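Module 9: Small-Format Packaging and Secondary Cartons
Handout 2, revised 19 May 2026

Scope. Flexible sachets for dry and semi-moist snacks, and the open cartons they are sorted into. Rigid tubs are covered in June.

9.1 Pack geometry
A flat sachet has two sealed ends and, in most cases, a back seam. The filled part is thicker than the seals, so the pack looks wider at the flattened end than over the product. When measuring, take the width at the seal and the thickness at the fill, and record them separately. Besnard's notation (W/T) is used in this course.

9.2 Front panel
Text on a small front panel is ranked by size. The product name takes the largest characters. The brand mark normally sits in an upper corner; flavour and variant go in smaller type, which in Chinese may be set vertically to save width. A product picture low on the panel is easily hidden when the pack is held or boxed upright.
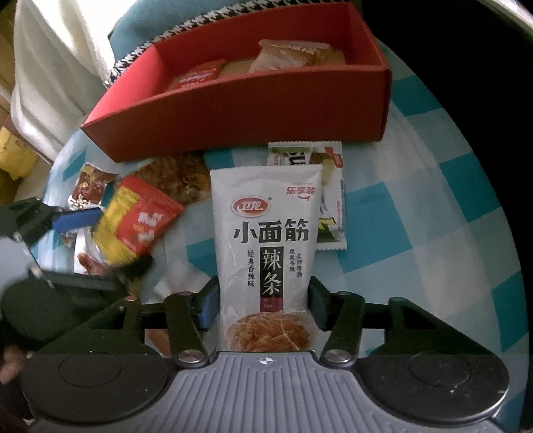
Packs that will be sorted by hand should therefore carry the name and brand in the upper half. The Allia exercise sheet asks for a sketch of one panel with the lower third masked. Mark every item of text that can still be read.

9.3 Cartons
An open rectangular carton is loaded from above. Stand sachets on the lower seal, all fronts facing one way. Mixed colours may share a carton if the variants are kept in blocks. For the Sukness case study, assume 14 sachets per carton and a run of 2000 cartons.

Reading: Grikico course pack, section 2.
Bring a ruler and one empty sachet to the practical.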